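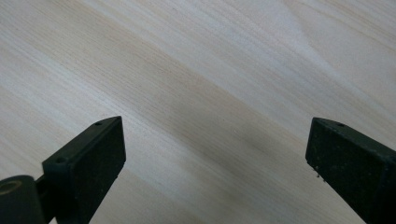 How many handheld grippers should a small lab budget for before it buys a second arm?

Two per operator station, plus enough spare fingers to get through the first collection block without waiting on a reorder.

The steps below assume a single bench, one arm already on site and a fixed equipment allocation for the year. Prices are in Canadian dollars, before tax.

Step 1. Write down the tasks first
List the objects to be handled, with the widest and narrowest dimension of each. The widest object sets the jaw opening. Add clearance on both sides. If one object drives the opening well past all the others, price it as a separate tool and keep it out of the main order.

Step 2. Split the order into three lines
Line A is the gripper bodies. Line B is consumables: fingers, pads, pins, screws and bearings. Line C is everything attached to the gripper, including camera, mount, cable and storage. Suppliers quote these together when they can. Ask for them apart, as Line B recurs and Lines A and C mostly do not.

Our Tillier quote came to $3000 for Line A. The Pornico quote was lower on the body but charged separately for the finger mounts, so the two could not be compared until both had been re-entered under the same headings.

Step 3. Estimate finger wear
Log cycles per finger pair during the pilot and note when the gripping face no longer holds the narrowest object on the list. Divide planned cycles by that figure and round up. Our plan called for about 167 hours of operator time in the first block, and the spares line was sized to that. Fingers are cheap to print in-house, but include the technician's time at the proper rate.

Step 4. Check the work surface
Budget for the bench as well as the tool. A glossy finish throws glare into the camera at certain lamp angles, and relocating a lamp after the mounts are drilled costs more than a matte cover sheet. Check at the time of day the station will be in use.

Step 5. Confirm compatibility in writing
The finger hole pattern should match between the handheld unit and the arm. Yen supplied a drawing on request. Avine supplied one only after the purchase order was raised - ask before that point.

Step 6. Set the order dates
Lead time on bodies was longer than on cameras in both quotes. Order Line A first, Line C once the bodies have a ship date, and Line B in two lots. Hold the second lot until the wear log is in. If the fiscal year closes in April, get the second lot committed by the end of February.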